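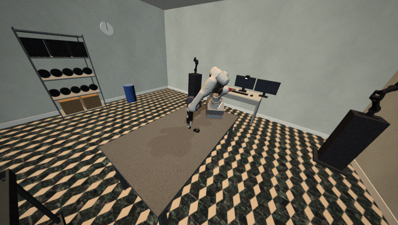
Ditte Steinarsdóttir wendet ein, der Entwurf der neuen Benutzungsordnung sei den Mitgliedern erst nach der Einladung zugegangen. Eine Abstimmung über die Leihfristen halte sie unter diesen Umständen für verfrüht, zumal die Zweigstelle Sindham noch keine Stellung genommen habe.

Der Vorsitz stellt fest, dass die Einladung fristgerecht erfolgt ist und der Entwurf als Tischvorlage zulässig war. Die Beschlussfähigkeit ist gegeben. Der Einwand wird auf Wunsch zu Protokoll genommen.

Protokoll der ordentlichen Sitzung des Bibliotheksvereins Plemis
Datum: 2020-03-01
Ort: Lesesaal, Hauptstelle Plemis

TOP 1 Genehmigung des letzten Protokolls
Das Protokoll wird mit einer Änderung genehmigt: Unter TOP 4 ist »Zweigstelle Flurklow« durch »Zweigstelle Sindham« zu ersetzen.

TOP 2 Benutzungsordnung
Der Vorstand erläutert die Änderungen in § 3 (Leihfristen) und § 7 (Gebühren). Für Bücher soll die Frist unverändert bleiben, für Zeitschriften und Noten soll sie auf zwei Wochen verkürzt werden. In der Aussprache wird bemängelt, dass die Regelung für Schulklassen nicht eindeutig formuliert ist. Auf Antrag von Frau Steinarsdóttir wird § 3 zurückgestellt. § 7 wird getrennt abgestimmt und bei zwei Enthaltungen angenommen.

TOP 3 Bestand und Aussonderung
Im Berichtszeitraum wurden 876 Medien neu aufgenommen und 182 ausgesondert. Die ausgesonderten Bände stammen überwiegend aus der Abteilung Heimatkunde und liegen dort mehrfach vor. Es wird angeregt, sie vor einer Abgabe der Gemeinde Flurklow anzubieten. Der Vorstand sagt dies zu.
Nachfragen zum Verbleib der gebundenen Jahrgänge des Gemeindeblatts werden schriftlich beantwortet.

TOP 4 Katalog »Ma«
Die Umstellung der Zettelkartei auf den elektronischen Katalog Ma ist für die Hauptstelle abgeschlossen. In Sindham fehlen noch die Signaturen der Kinderbuchabteilung. Der Abschluss ist für August vorgesehen – die Kartei bleibt bis dahin zugänglich.

TOP 5 Jahresbeitrag
Der Beitrag wird einstimmig auf 25 Euro festgesetzt. Die Ermäßigung für Auszubildende bleibt bestehen.

TOP 6 Verschiedenes
Die Beleuchtung im Treppenhaus wurde erneut beanstandet. Der Vorstand holt ein Angebot ein.
Die Stellungnahme der Zweigstelle Sindham zu § 3 wird den Mitgliedern mit der nächsten Einladung zugesandt.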